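# Floors, handles and bins: how one gym keeps its free weights clean

The upkeep manager at the Zundosow gym in Killevau has run the cleaning schedule there since the site opened. She asked to be quoted by job title only. We spoke in the free weights room at 6 am, before the first members came in.

Her routine divides the room into contact surfaces and load surfaces. Contact surfaces are whatever the hand touches: handles, grips, pin knobs, seat edges. Load surfaces are the floor and the undersides of anything put down on it. The two are cleaned with different products and at different intervals.

"Handles get wiped between users and again at close," she said. "Floors are swept at midday and washed at night. If you mix the two jobs, the floor dirt ends up on the handles."

Kettlebells take more of her time than barbells. A bar sits in a rack and is wiped along its length in one pass. A kettlebell lives on the floor, and its handle is a closed loop with an inside face that is easy to miss.

"People wipe the top, where the light catches it. The palm goes there, yes, but the fingers go underneath. I tell staff to fold the wipe in half, pinch it round the metal and work from one shoulder to the other. Then turn the wipe and do the underside."

The other hand should steady the handle at the far end. On a heavy bell this makes little difference. On the lighter ones it stops the base from skating about on the rubber.

The site uses Wita wipes, bought in tubs. She tried a spray and cloth for 2 months and went back. The spray ran down to where the handle meets the body, and it was hard to dry there.

"Bare metal is simple enough. Painted handles are worse, they chip and the chips hold dirt. I'd have bare metal everywhere if it were up to me."

She is less fond of the flooring. The raised rubber studs give good footing and hide scuffs, but chalk and grit settle between them. A flat mop passes over the top. Her staff use a stiff brush first, then a wet vacuum made by Yilma, then a second pass with clean water. The joints between tiles are done by hand with a narrow brush, 26 rows in the main room.

"Chalk is the worst of it. Wet chalk turns to paste, so you have to get it up dry."

Bins are placed by her at floor level and close to the equipment. The site gets through more than 3000 wipes in a busy month, and in her view the distance to the bin decides where they end up. Liners are folded well down over the rim so that they do not slip in.

"Put the bin by the door and you'll find wipes on the benches. Put it next to the machine and they go in the bin."

Asked what members could do better, she mentioned two things: take the wipe to the handle before the set as well as after it, and put the bell down gently.

"The rubber will take a drop. The tile edges won't, they lift. Then I'm down there with the glue again."

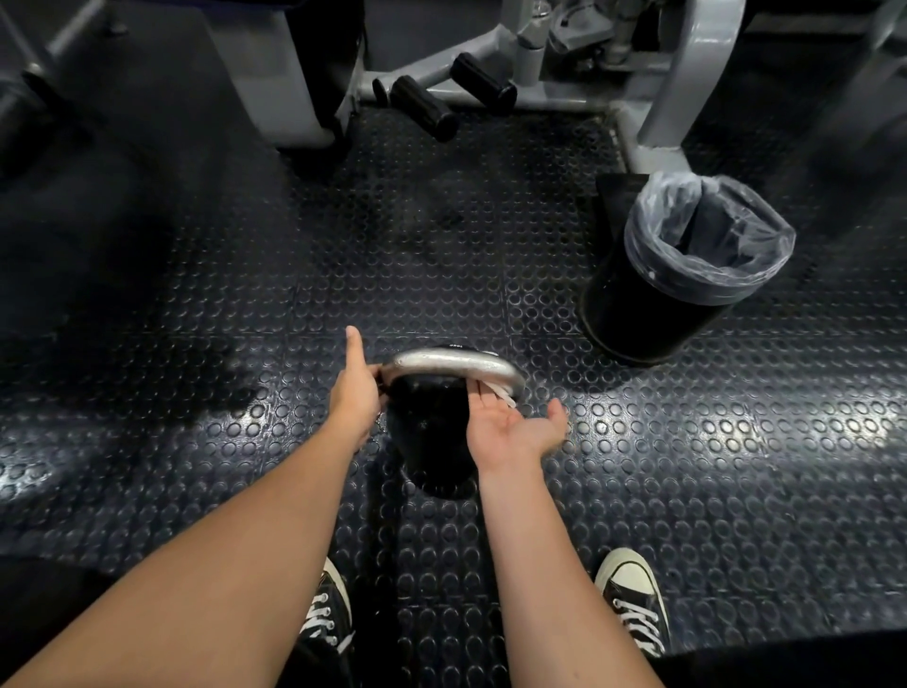
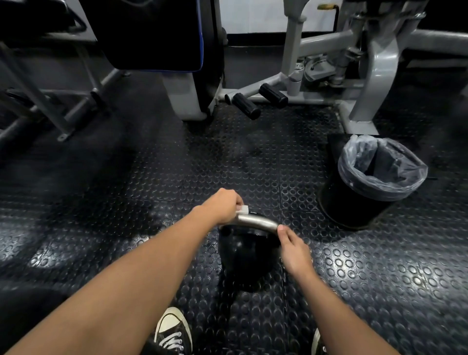
*Kettlebell with a metal handle on the studded rubber floor; the second picture shows a folded white wipe held against the handle.*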